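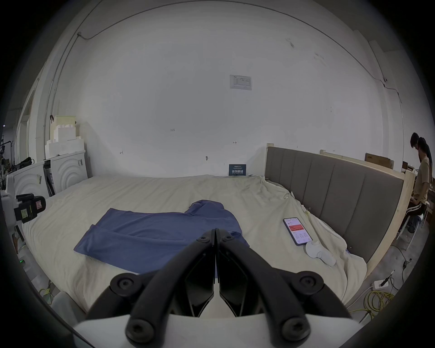 Is folding shirts on the bed really worse than on a table?

My sister swears a soft duvet puts creases back in as fast as you smooth them out. I fold everything on the bed and I'm not buying a folding table on her word. Has anyone compared?

Pylyp Kobzar
I doubt the bed matters much. I did 13 shirts on my duvet and 13 on the kitchen counter, and by evening I couldn't tell the piles apart. What helps is pulling the duvet flat first and doing the collar before the sleeves. Those $20 folding boards are cardboard with a markup, if you ask me.

wudgate_laundry
table. always table

Dougal Cowie
Depends on the cloth. Thin cotton does pick up lines from a wrinkled cover, heavier stuff I've never seen it happen. Try one shirt each way before spending anything. And I wouldn't trust "wrinkle-free" on a label either.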